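Toy Library Opening Hours: A Response to the Rotbridge Consultation

Residents of Rotbridge were invited in December to comment on the proposed reduction of toy library hours at the Tennant Street centre. I have been a member for six years and lodged a submission. I set out its substance on this blog for those who asked to read it.

The proposal would close the service after 3 p.m. and transfer part of the collection to Kirnska. The supporting paper records 239 member households and a catalogue of 1413 items, but it does not state how many loans are made late in the afternoon. In my view no decision should be taken until that figure is published. Parents who work standard hours cannot reach the counter before three, and grandparents who do the school pick-up are in much the same position.

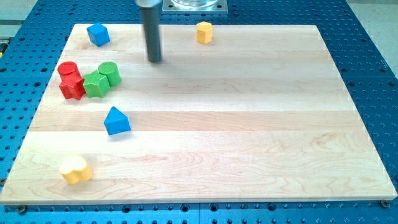 Vusumuzi Magagula wrote in response to my earlier post that the Kirnska branch has better parking and a ramp, and that families on the northern side would favour the transfer. He also observed that the present storeroom is too small for the larger puzzles and ride-on toys.

These points are fairly made, and I have amended my submission to acknowledge them. The bus to Kirnska, however, runs hourly, and a household without a car would need most of an afternoon to return a single jigsaw. I have asked that any transfer be limited to bulky items — the smaller sets should remain at Tennant Street, with one late closing each week.

Submissions may be left at the front counter until noon on the final day of the consultation.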